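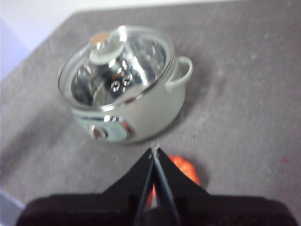

How does the arm find a lid knob it has no model of?
It compares wrist-camera views taken during the approach and corrects its aim until the gripper closes.

The Uren lab released results in February for Fledura, a grasping method trained on 917 demonstrations of kitchen tasks. Input comes from one wrist camera and one fixed camera – no depth sensor is used. 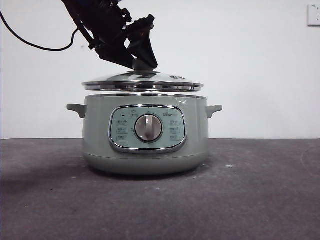 Lid held over the cooking pot, fixed camera.

Glass and polished steel were the hard cases, as reflections shift with every move of the wrist. Fledura weights the last 5 views most heavily. Over 2041 trials, failed grasps fell by 44 percent against the lab's earlier Gallardo method.

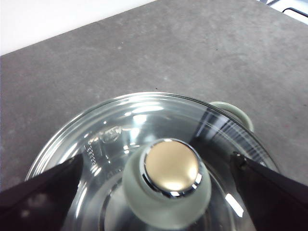
Wrist view, gripper fingers on either side of the knob.

Code will be posted on the Brillis project page.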